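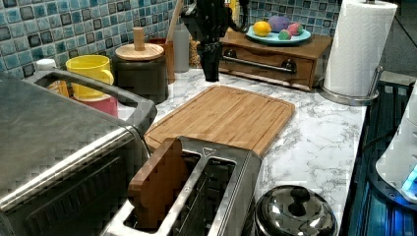

Ticket 79: Loss of power to kitchen sockets, Killelby House, second floor

Reported by: Rostam Asadi, Tenant Liaison
Assigned to: Bakari Shemweta, Building Services
Priority: 2
Status: Monitoring

Summary
The breaker serving the worktop sockets has tripped on 4 occasions in September, each time between 08:00 and 09:00. Lighting and the refrigerator are on a separate circuit and have not been affected.

Log

Entry 1, R. Asadi
Tenants in the Grestden wing report that the sockets went dead while breakfast was being prepared. The breaker was reset at the landing board and held for the remainder of the day. Please advise whether the kitchen may stay in use.

Entry 2, B. Shemweta
The kitchen may stay in use. Until further notice, the toaster and the toaster oven must not be run at the same time. Kindly record which appliances are switched on should the fault recur.

Entry 3, R. Asadi
Tripped again at 08:40. Only the kettle was in use — the tenant is certain of this. Notice has been placed on the door.

Entry 4, B. Shemweta
Attended. Insulation readings on the fixed wiring were satisfactory. A loose neutral was found behind the socket nearest the window and was remade. The breaker showed signs of wear and has been replaced from stock. Time on site: 65 minutes.

Entry 5, R. Asadi
No further trips reported. The tenants ask whether the restriction in Entry 2 still applies.

Entry 6, B. Shemweta
It does, pending a load check by Skilov. The ticket will remain open until their report is received.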